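Vasilică Cozma começa a falar da rádio antes mesmo de eu me sentar. «Quer ouvir uma sopa a ferver ou um mercado a abrir?», pergunta, já com os auscultadores na mão. Escolho o mercado e durante uns minutos fico de olhos fechados em Lakatos, às seis da manhã, com caixotes a bater no chão e duas peixeiras a discutir por cima de uma balança.

Foi com sons assim que Vasilică construiu «Prekine», a peça radiofónica para crianças que estreia em outubro e que é, digo-o já, uma delícia. São 17 episódios curtos passados numa vila onde os nomes das coisas se perderam e têm de ser adivinhados pelo barulho que fazem. «As crianças ouvem melhor do que nós! Um adulto pergunta logo o que é aquilo, uma criança fica ali, a saborear.»

O arquivo dele tem 600 gravações, quase todas feitas em Mernport, onde cresceu por cima de uma mercearia. A primeira que guardou foi a da porta de correr da loja. «Ainda a uso. Entra no episódio 4 como trovão, um bocadinho mais lenta, e ninguém deu por isso nos ensaios.» Ri-se tanto que tem de pousar o café.

Pergunto-lhe pela escrita e ele confessa que escreve pouco. Grava primeiro, monta, ouve no carro a caminho de Drotoncombe e só depois procura as falas. Os dois atores recebem o texto na véspera. «Quero que ainda tropecem. Aquele segundo em que a pessoa está à procura da palavra é lindíssimo, e na rádio ouve-se tudo.»

E os sons pequenos? Aí entusiasma-se ainda mais. Fala de papel vegetal, de botões numa lata, de cascas de noz, e sobretudo do plástico fino, que para ele serve de chuva, de fogueira e de mar ao longe, conforme a distância ao microfone. 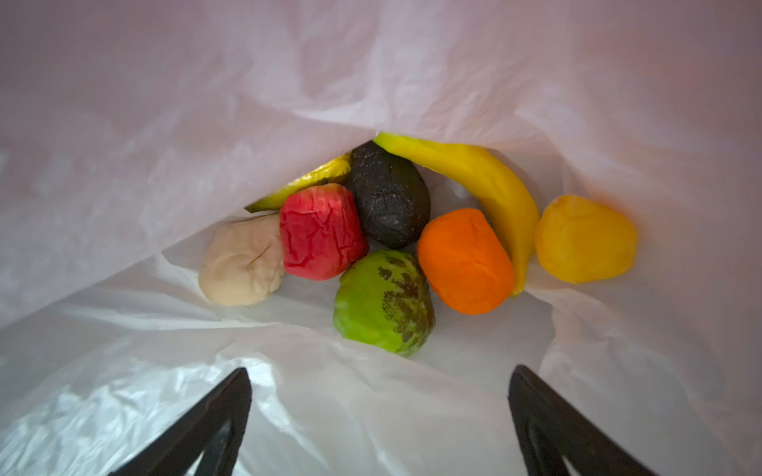 Legumes e frutas de brincar num saco de plástico branco.

O que vem a seguir ainda não tem título, mas já tem som. Vasilică quer passar o inverno a gravar escadas, de madeira, de pedra, de caracol, com gente a subir depressa e gente a subir cansada. «Há uma em Mernport que canta no terceiro degrau», diz, e volta a pôr-me os auscultadores.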